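How I Look After a Robot's Fingers

My job is taking care of robot hands, and I love it! The one I fix most is called Judura. It's a gripper, the part that grabs things, and I check it before it gets anywhere near laundry.

First I look at the pads. Those are the soft-looking ribbed wedges on the fingertips. Your fingertips have tiny ridges too (go on, peek). I brush the fluff out of the grooves, because fluffy pads let cloth slide away. 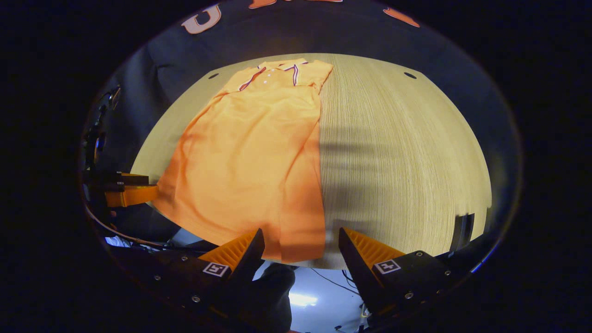 An orange polo shirt, and two fingers with orange pads to match.

See the little black-and-white squares on the fingers? Those are markers. A computer can spot them and work out where each finger is, so I wipe off every smudge. Then I check the screws. If one is loose, the whole finger can wobble, and a wobbly finger is no good at picking up a hem.

Last comes my favorite bit: open, close, open, close, up to 90 times! I listen for clicks and scrapes. If I hear one, off comes the finger and I start over.

Recent stories
How Kolham's robot got a new elbow
Why do motors hum?
A day in the Casitz workshop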